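Workshop notebook, 2019-05-14

Ledindale tapes, Vorkel deck, wow and flutter again

I'm writing this up while the kettle's on, partly for Merike, who has the deck next, and partly for me, as I never remember what I did with a machine once the lid's back on. The Vorkel has been running a touch slow again and the choir on the Eglītis reels sounds like it's singing from the back of a ferry. I spent most of the morning on it and I think we're in better shape, though I wouldn't put a master on it yet.

Leads first, as always. The black one with the small plug was in a tangle on the wooden table when I went looking for leads, and I've put a paper tag on it so it stops wandering into the wrong box.

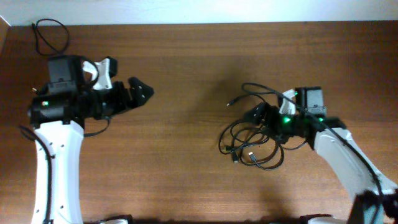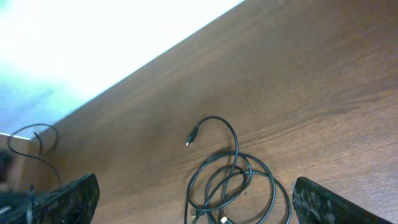 Speed

Played the 3,000 Hz test tape from cold. It came up flat and then drifted up slowly over the first side, which is what Povilas said it was doing back in November and which I'm sorry to say I put down to Povilas. The motor is fine. It spins freely by hand and doesn't get any hotter than the other deck's. The belt, on the other hand, has gone shiny on the inside and has a set in it where it sits around the pulley, so that if you lay it on the bench it makes a sort of pear shape.

Put in one of the Pekia belts from the top drawer (second packet, the ones in the first packet are too wide and ride up). Cleaned the pulley with alcohol before fitting. There was a ring of old rubber on it that I had to help along with a wooden coffee stirrer, and I'd suggest nobody uses a screwdriver for that, me included, having done precisely that on the other deck and left a scratch you can feel with a fingernail.

With the new belt on, the tone is steady as far as my ears and the meter can tell. I left it running for 8 minutes before touching the trimmer, then brought it up to pitch. Marked the old trimmer position in pencil in case I've been too clever.

Pinch roller

Glazed, but not cracked. Cleaned it and it came up a nice dull charcoal colour. Hendrik thinks we should have the roller re-covered and he's probably right, but the shop he likes takes forever and we have 143 reels still to go for the choir, so I'm inclined to nurse it along until there's a quiet spell. If the tape starts creeping up toward the guide, stop and clean it again before you blame the tension arm.

Heads

Cleaned and demagnetised. Remember to start the wand well away from the deck and move off slowly before switching off. Normunds, this is a friendly reminder and I'll say no more about it.

Azimuth I did by ear in mono on the first of the choir reels, then checked it with the tone. They agreed, which cheered me up enormously. The choir's own recordist must have had his machine a little crooked that year, because the next reel wanted a small nudge the other way. So please check azimuth at the start of every reel, even the ones from the same carton.

The reels themselves

Listened right through one side for pleasure once the deck had settled. It's lovely stuff! There's a solo near the end with somebody coughing politely all the way through it, and a tram or a bus going by outside, and I'd hate for anyone to filter that out. Flat transfer, please, no noise reduction, and we can argue about the rest later.

A few of the boxes smell of vinegar. I've moved those 5 to the far shelf with the lids ajar and they should jump the queue. One has a splice that has let go and left the neighbouring turns sticky. Valdis has the good splicing tape, so I've left that reel in its box with a note on it.

Still to do

Check the speed again from cold tomorrow before anything else
Order more Pekia belts, narrow ones
New lamp for the left meter
Ask Merike where the centre-hole adaptors went
Type up the box labels from the first carton, handwriting and all, question marks where we can't read it

The deck is switched off at the wall and the cover's on.

Last updated 2 days ago
3 comments | 1 share
Contact the workshop | © Ledindale Tape Workshop | Back to top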